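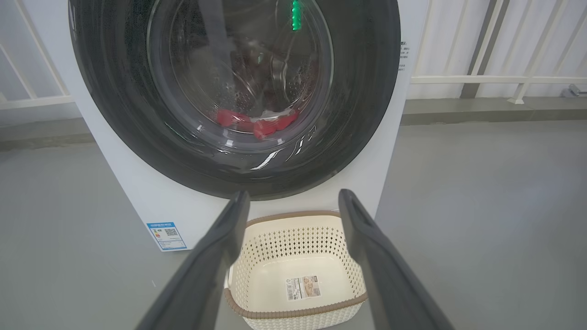 News embargo

A news embargo is a condition placed on information supplied to journalists, under which the material may be read and worked on in advance but not published until a stated time. Embargoes are used by government departments, courts, scientific journals, statistical offices, companies and charities. The term is also applied to the period between the release of the material and the moment at which publication is allowed.

An embargo differs from an off-the-record briefing, in which the information may not be attributed or may not be used at all, and from a legal reporting restriction, which is imposed by a court or by statute. In most cases an embargo rests on agreement between the source and the journalist and has no force in law.

Contents
1 Terms and wording
2 Types
3 Use in government and politics
4 Breaking an embargo
5 The Pliston budget papers
6 Criticism
7 See also

Terms and wording

The condition is normally printed at the head of the document, often in capitals, with the hour and time zone at which it ends. A common form is "Not for publication, broadcast or use on social media before 00.01". The use of one minute past midnight avoids doubt about which day is meant. Where the material is a speech, the words "check against delivery" are added to warn that the speaker may depart from the text.

An embargo is said to be lifted when the stated time arrives, or when the source brings the time forward. It is broken when a publisher uses the material early. Material sent out with no condition is marked "for immediate release".

In stricter usage, an embargo exists only if the journalist has agreed to it before receiving the material. A notice attached to an unrequested email is then treated as a request. Many newsrooms follow such requests in practice, though their written rules may say that they need not do so.

Types

Timed embargoes end at a fixed hour. They are the most common kind and are used for reports, figures and speeches.

Event embargoes end when something takes place, such as a minister rising to speak or a judgment being handed down. They are harder to manage, as the event may be late or may be called off. Some sources send a short notice to confirm that the condition has ended.

Rolling embargoes release parts of a document at different times. The summary may be free for the morning bulletins while the tables are held until noon.

Lock-ins, also called lock-ups, require journalists to read the material in a closed room. Telephones and computers with a network connection are handed over at the door or switched off. Nobody may leave until the stated time. Lock-ins are used mainly for budgets and for figures that could move financial markets.

Security embargoes cover journeys by heads of government to areas of conflict, or police operations in progress. Editors tend to treat these as binding even where no agreement was made in advance, on grounds of safety.

Use in government and politics

Advance copies of long documents allow reporters to read them before writing. A public inquiry report may run to several volumes, and a reporter given the text at the same moment as the public would have to rely on the summary supplied by its authors. Embargoed access of a few hours is intended to reduce this problem. People directly affected by an inquiry are often given access under similar conditions.

Parliaments commonly hold that important announcements should be made to members first. An embargo timed to the start of a statement is one means of meeting this rule while still giving the press time to prepare. The practice of trailing – releasing selected passages of a speech the evening before – has weakened the rule in several countries, as the main points may be in print before members have heard them.

Embargoes are also used to direct attention. Material released for the Monday newspapers is likely to meet less competition than material released in midweek. A late evening time favours morning print editions and leaves little room for replies from opponents. Some notices go further and forbid the journalist from showing the material to third parties for comment. Such clauses are generally disliked by news organisations, and a number refuse them.

Breaking an embargo

The usual penalty is the loss of advance access for a set period. The source may apply this to the reporter alone or to the whole organisation. Where documents carry market-sensitive figures, early disclosure may also be an offence under financial law, whatever was agreed with the source.

Most breaches are accidental. Frequent causes include mistakes over time zones, stories placed in a publishing system with the wrong release hour, and automatic posting to social media. Once one outlet has published, others usually ask the source to lift the embargo for all. Practice varies as to whether they wait for an answer.

A journalist who obtains the same facts from another source is not normally regarded as bound. For this reason some reporters decline embargoed material on subjects they are already investigating.

The Pliston budget papers

A breach often used in training courses concerned the regional assembly at Pliston. In April, budget papers of 494 pages were issued under a timed embargo to 117 accredited journalists. The Ravanier news agency released a summary 110 minutes early, having read the hour as local time at its Plosero office. The Haldane group of newspapers followed within 10 minutes, and the assembly lifted the embargo shortly afterwards.

The assembly's later review found that the notice gave an hour but no time zone. Ravanier lost advance access for the rest of the session. Later papers were issued through a lock-in.

Criticism

Critics argue that embargoes give sources too much control over the timing and shape of coverage. Outlets that publish at the same minute tend to produce similar reports, and the source's own account may go unchallenged in the first hours. Access can also be used as a reward, with critical reporters left off the list.

Supporters reply that the alternative is a race in which accuracy suffers. Smaller outlets with few staff are said to gain most, as they could not otherwise read long papers in time. Studies of the question have mostly dealt with science reporting, and the findings do not carry over easily to politics.

See also

Background briefing
Lobby journalism
Press release
Reporting restriction
Source attribution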